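4.2 How founders prepared for the second meeting

The most exciting pattern in our interviews came from the stretch between the first investor meeting and the second. We had expected the pitch deck to dominate these conversations, and the founders hardly wanted to talk about it! What they wanted to talk about was the follow-up email, the spreadsheet behind the revenue slide, and the customers they had lined up to take a call.

Our message archive holds 1,384 emails between founders and investors, shared with us by the companies in the sample. Penano and Bollside were the quickest to reply after a first meeting, and both sent a short note with one open question answered in full. Dullberg took a different route. Its founder, Emiliano Núñez, held back his reply until he had redone the cost figures an investor had doubted, and told us, "I would much rather be slow and have the number right." All three companies got their second meeting, which we find wonderful, given how little their timing had in common.

What the three replies share is that each one picks up something the investor said in the room. We coded this as "carry-over" (see Section 3 for the coding rules), and it shows up again in the later rounds. Rimkutė, the only company here raising for a second time, kept a running list of investor questions from its first round and worked through it before sending a single new email. Figure 6 accompanies this section.

We should be careful, of course. Our founders agreed to talk to us, and people whose rounds went badly are less likely to do so. Still, nearly 200 of the emails contain some form of carry-over, and reading them side by side was a real pleasure.

Figure 6 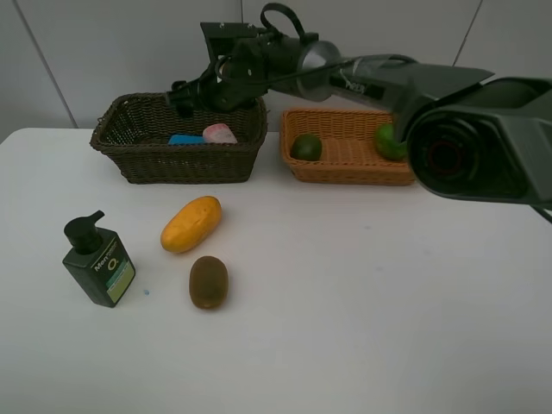

What did the replies from Penano, Bollside and Dullberg have in common?

Each of them picked up something the investor had said during the first meeting.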